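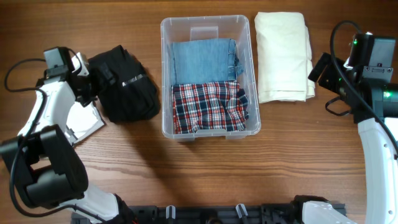 Jemdale House, clothes exchange group
Minutes, June

Present: Juwita Nasution (chair), Afia Baidoo, Oana Matei, Fikri Sopacua (minutes). Suryani Rahman sent apologies.

1. Last minutes were accepted with one correction: the van comes at 9, not at 9.30.

2. Storage. Oana proposed to keep using clear plastic bins, so that jeans and shirts can be found without unpacking. Agreed. Afia will ask in Stodville for the price of four more.

3. Folding. Clothes with a zipper should be closed before folding. Juwita asked that light colors are packed separately from black. Agreed for a trial of up to 3 months.

4. Winter coats. Not discussed, moved to next meeting.

Meeting closed at 4.30.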